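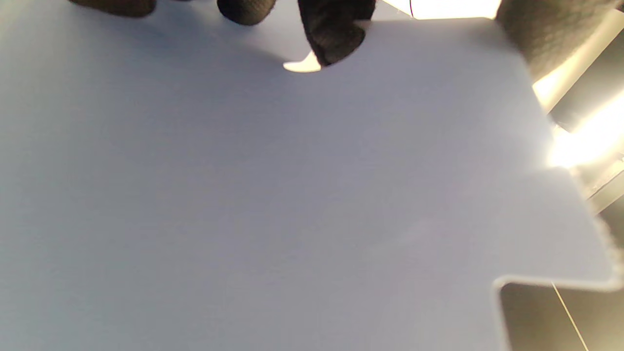
The quote from Irnby had come in November, and by four in the afternoon Wanda Benavides had read it enough times to dislike the font.

"Two arms," she said. "Up to 200 items an hour. What's an item?"

"Whatever you put in front of it," said Mireille Bailly, who wanted the arms.

"So a brick."

"We don't handle bricks, Wanda."

They handled paper. Jendilen took in other companies' paper, sorted it, put it into folders and sent it back, and had done so by hand for as long as Wanda had been signing the checks. She turned to the line she had circled. Mounting kit, $3,659. It did not say what was being mounted, or on what. 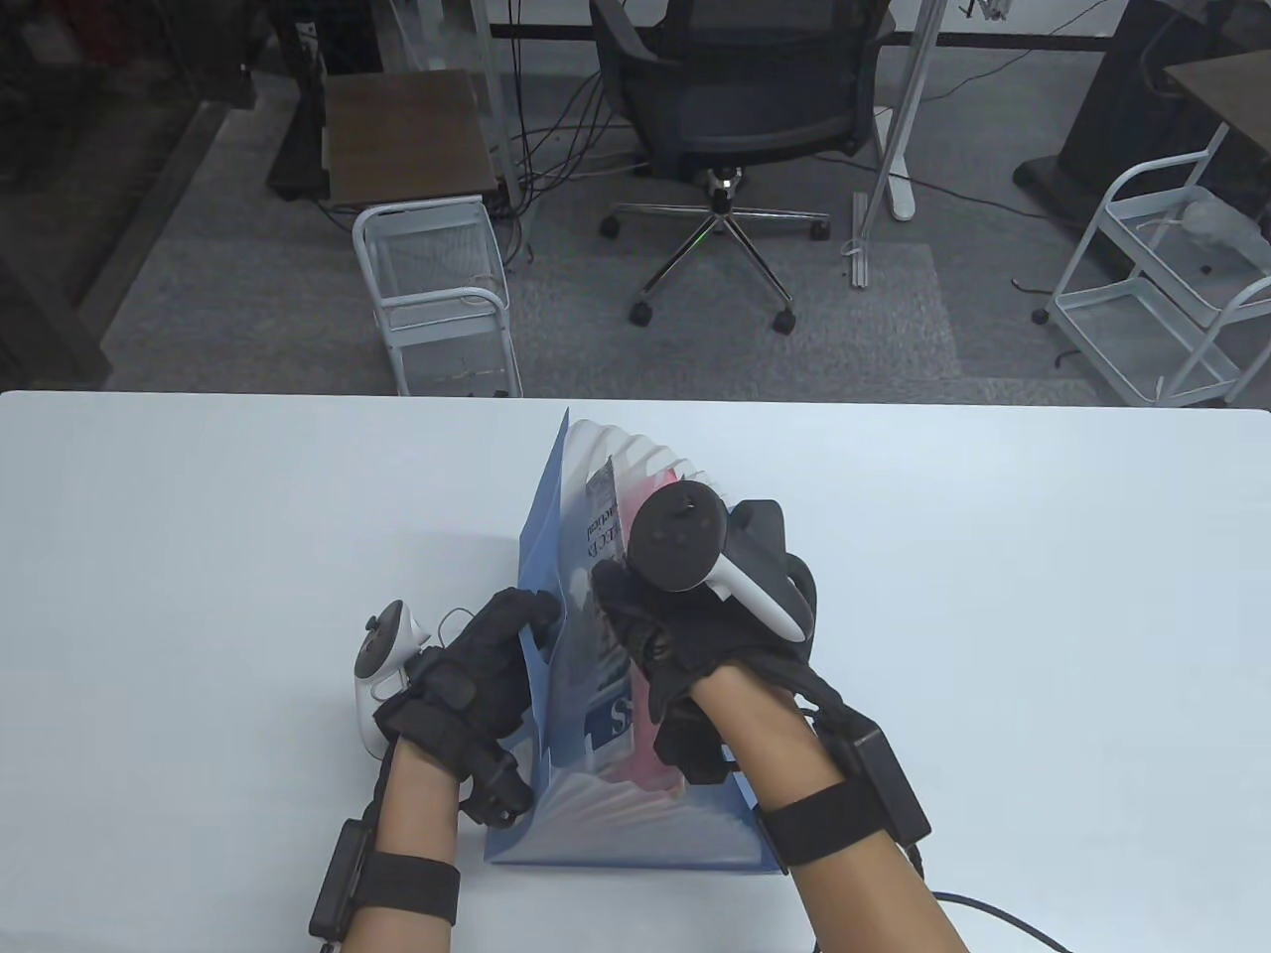
"Did their man try an accordion folder?" she asked.

"He said soft plastic was on the roadmap."

"I've been on that roadmap. Trekbridge sold us the label machine off it."

Mireille let that go by. The label machine was still in the hallway under a sheet, and people hung their coats on it.

"You need one hand to hold the thing open and another to go in after the pages," Wanda said. "And the pages stick. Put that in the letter. Ask what it does when they stick."

"It learns."

"On whose money?"
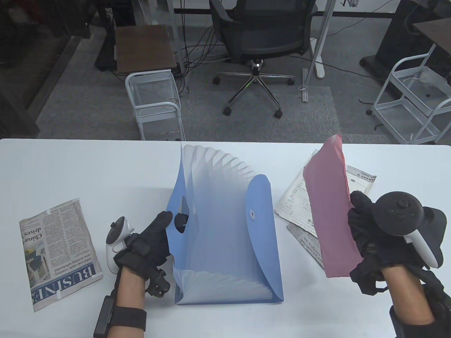 Mireille wrote it down, though. She wrote down newspapers too, when Wanda got to newspapers, and the loose pink sheets, and the forms with print so small that Wanda held them at arm's length. The list ran onto a second page. Mangubat, the other bidder, had sent a brochure with a sunrise on it and no prices at all — Wanda almost respected that.

"Lease one," Mireille said. "One arm, 4 months. If it's hopeless, they come and get it."

"Who pays the freight back?"

Mireille looked. She looked for quite a while.

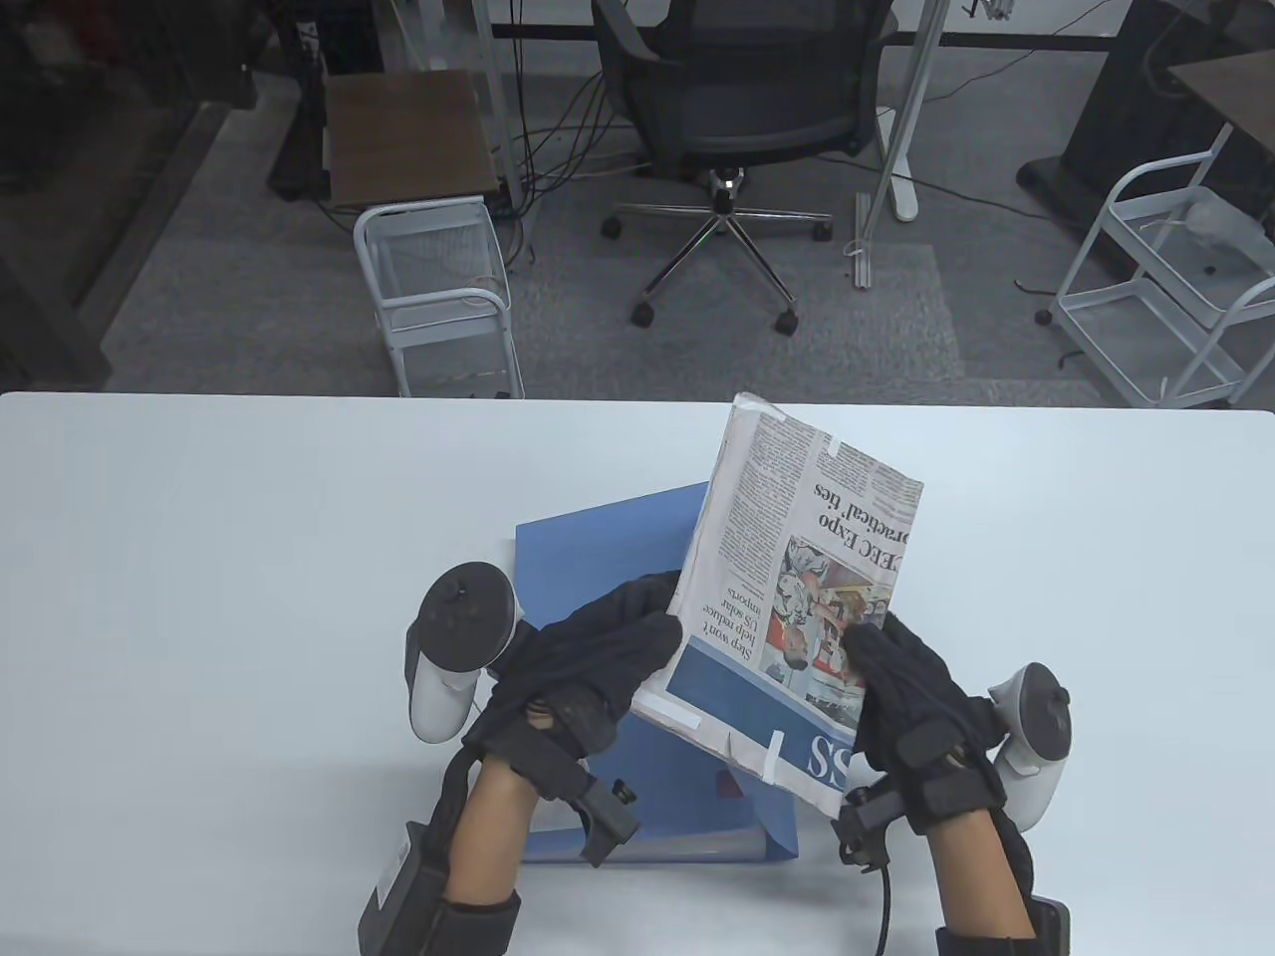

"We do," she said.

Wanda uncapped her pen, crossed out the mounting kit, and wrote "freight, both ways, them" in the margin. Then she slid the quote across the desk.

"Send it like that," she said. "And find out what an item is."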